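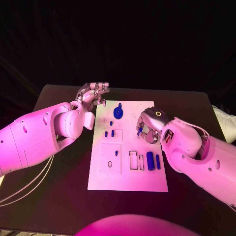 Le plateau blanc et ses pièces bleues, sur la table au rideau noir.

Association Wolside, atelier des jeux d'encastrement
Compte rendu de la réunion du 12 août 2018

Présents : Italo Leone (qui préside), Nazareno Amato, Karthik Patwary, Harish Vishwakarma (secrétaire de séance)
Excusé : Adelmo Palumbo, qui nous envoie ses amitiés de Sandville

1. Accueil
Italo ouvre la réunion en remerciant chaleureusement tout le monde d'être venu en plein mois d'août, et Karthik en particulier pour les abricots de son jardin, auxquels il a été fait honneur pendant toute la durée des échanges. Le compte rendu précédent est adopté sans modification.

2. Le plateau et ses pièces
Nazareno présente longuement le plateau blanc, dont les contours indiquent la place des pièces bleues. Chacun s'accorde à trouver le bleu très réussi, bien lisible sur le blanc. Karthik aime beaucoup la pièce en forme de bouton, avec sa base ronde et sa partie relevée sur le dessus, qui se repère tout de suite. Il se demande en revanche si le petit cylindre ne risque pas de rouler sous les meubles, comme cela est arrivé chez lui (on a fini par déplacer le buffet !). Harish propose de joindre un sachet de pièces de rechange à chaque boîte. Adopté.

3. Les contours imprimés
Discussion assez animée, mais toujours amicale. Italo trouve les tracés gris un peu pâles, surtout les formes rondes. Nazareno rappelle que l'imprimeur, la maison Greco, peut foncer le trait pour 30 euros de plus. On convient de demander d'abord une épreuve et d'en reparler avec Adelmo, qui a l'œil pour ces choses-là.

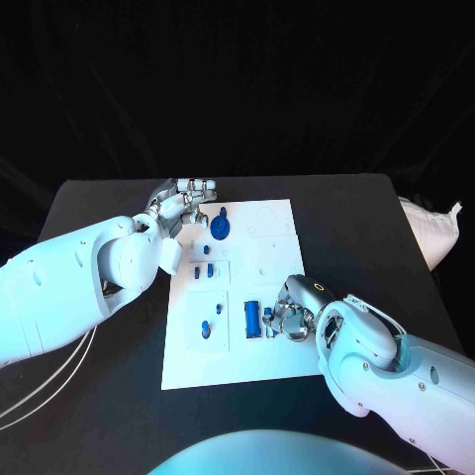

4. La table et l'éclairage
Le plateau sombre de la table et le rideau du fond plaisent à tous. Harish préfère les pièces sous une lumière neutre, le rose leur donnant à son goût un air de fête foraine. Karthik, lui, aime bien les fêtes foraines. On garde les deux possibilités.

5. Questions diverses
Le devis de Drendden pour les boîtes est arrivé. Italo le fera suivre à chacun sous 15 jours. Karthik apportera des étiquettes la prochaine fois.

La prochaine réunion se tiendra en janvier, chez Nazareno.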